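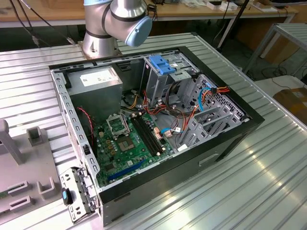 Cleaning out an old desktop PC: what is worth doing and what isn't

I have read a lot of advice on this and most of it was written by people selling cans of air. An old tower that has sat under a desk for four years will have dust in it. Whether that dust is doing any harm is another matter, and I'd want to see a fan struggling before I got the screwdriver out.

Compressed air
Works, at a price. Short bursts, can upright. Hold the fan blades still with a finger while you spray. The big Nativent can costs over twice what the small one does and in my hands lasted about one computer. A clean, soft paintbrush shifts most of it for nothing, and you can do the grilles with an old toothbrush.

The household vacuum
Every list says never, on account of static. I won't tell you it's safe, but I do use the hose on the outside vents with the machine unplugged. Inside, I stick to the brush.

Anti-static wrist straps
Mine came from Ridgeway and I have no idea whether it has ever saved anything. Wear one if you're handling memory. Otherwise switch off at the wall, pull the lead and touch bare metal on the case before you start, and again each time you come back from making tea.

Lay it on its side
The one tip I'd give without any grumbling. Side panel off, inside facing up, on a hard table and not the carpet. Screws stay where you drop them, and you aren't working sideways with a torch in your teeth.

Thermal paste
If you take the cooler off, you need new paste when it goes back. If you don't take it off, leave well alone. Yuxi Shao wrote in to say she replaces hers every March and her machine runs 2 degrees cooler. I'd put that down to the weather – but it does no harm.

The power supply
Don't open it. Brush the grille from outside. This is the one warning on the packet I believe without argument.

"Electronics cleaning gel"
Gelutness is a putty you press into corners. It picks up crumbs from a keyboard well enough. On a circuit board it left small blue bits that took me longer to remove than the dust would have. Keep it for the keyboard.

Screws
An egg box, one hollow for each job. The magnetic tray from Busetti is nicer to look at and does the same thing.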